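Namitz Orchard Project
Progress report to the Borkowska Fund
2019-07-31

Summary

The trees are mostly alive. The budget is mostly intact. The fence is late. Readers with a busy summer ahead may stop at this point and will have missed little except the part about the deer.

Where we stand with the planting

The grant paid for 400 young apple trees on the lower slope of the Plurkberg, on land that was an orchard until the previous owners decided it would look better as a horse pasture. All 400 went into the ground before the buds broke, as promised, although the last row was planted in sleet and is not as straight as it looks on the plan. From the road you can't tell. From the top of the hill you can tell very well, and visitors do.

Of these, 228 are the old local varieties named in the application. The rest are on order sheets, labels and invoices as "Morkar type," a term that the nursery uses with great confidence and that we have been trying to pin down since the spring. Morkar is a village on the other side of the hill. It may also be an apple, or several apples. Three people who grew up there have given us three descriptions, one yellow and sharp, one red and mealy, and one that sounded to us like a pear. We will know when they fruit, and that falls outside the period of this grant.

Losses so far are modest. The dry weeks in June cost us ten trees - all on the upper terrace, where the soil is thin and the water cart can't turn around. A few more look doubtful. They have been looking doubtful since May and seem to be comfortable with it, so we have left them alone and will decide in the fall.

The fence

The application said the deer fence would be finished by the end of June. It stands on three sides. The fourth side runs along a lane whose exact edge is a matter of some feeling between us and the district road office, and we have been asked not to put posts in until the survey is done. The survey is scheduled. It has been scheduled twice before.

In the meantime the deer have worked out what three sides of a fence means. They come in by the lane, eat along the first two rows, and then stroll the length of the wire as if looking for the way out. We have put tree guards on those two rows out of the contingency line (see below). The guards work well up to the height of a deer's nose and no further. Regrowth on the browsed trees is good, and the pruning, we are told by a member of the grafting group, is no worse than what a beginner would have done.

The old trees

Before the pasture there was an orchard, and a handful of the original trees were left standing along the stream, probably for shade. These are the source of most of our grafting wood, and in some ways they are the real reason for the whole project, though they come to one short paragraph in the budget. The largest has a hollow trunk and a crown that leans hard to the east. It flowered on one side only this year. We have propped the main limb, cleared the brambles from the base and otherwise taken the advice of everyone who knows about old apple trees, which was to do as little as possible and not stand under it.

Fruit from the stream trees will be picked in September for identification. Samples go to the pomology table at the county show, where they will be argued over free of charge.
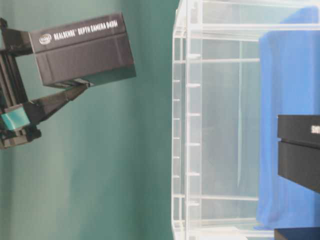

A reply to the winter report, unsigned, asked why a fund should pay for varieties that the market gave up on two generations ago, and whether we had considered that people stopped growing them because they didn't taste very good. It's a fair question and we have passed it around. Some of these apples are plainly not for eating out of hand. One keeps until April and is useful for that alone. Another makes a dry cider and a terrible pie. The reply went on to say that the writer's grandmother had one in the yard and fed the fruit to the pigs, and we would very much like to know where the yard is. If the writer is reading this report as well, please get in touch with the office. We can come with a ladder.

Grafting workshops

Both spring workshops were full. The application allowed for a small fee, and we dropped it after the first one, when it became clear that collecting it took longer than the grafting. Participants took home one tree each and left two with us. The take rate on the trees they left is lower than on our own, as you'd expect, and a little higher than on the batch we did ourselves on a Namitz kitchen table in a hurry in March. We mention this for completeness.

The summer budding session is set for the second half of August. There is a waiting list.

Money

Spending is on track overall and off track in most of the details. Trees and stakes came in slightly under. Water came in well over, for the reason given above, and the hire of the cart has been extended through August. The tree guards cost 700, all of it from contingency, and leave that line close to empty. The last section of fence has been paid for and is stacked behind the barn, where it is keeping out nothing.

We ask the fund's permission to move what is left under "printed materials" to "water." We had planned a leaflet. It was a nice leaflet, but it can wait until there is something on the trees to put in it.

Changes to the plan

The bench at the top of the slope has been moved to next year. The signs naming each variety have been moved until we know the varieties. The bee hives are here, ahead of time, because the beekeeper had a barn roof to fix and needed them gone. They are by the stream and are doing well, and the mowing down there has become noticeably quicker.

Next steps

Between now and December we expect to finish the fence, replace the dead trees, mulch the upper terrace properly and mow the whole slope once more before the vole season. The replacements are ordered from the same nursery. We asked in writing for named varieties only, and the confirmation that came back lists them as Morkar type, assorted.

The next report is due in December. Planting plan, receipts and the letter from the road office are attached. The second page of that letter is missing from our copy as well.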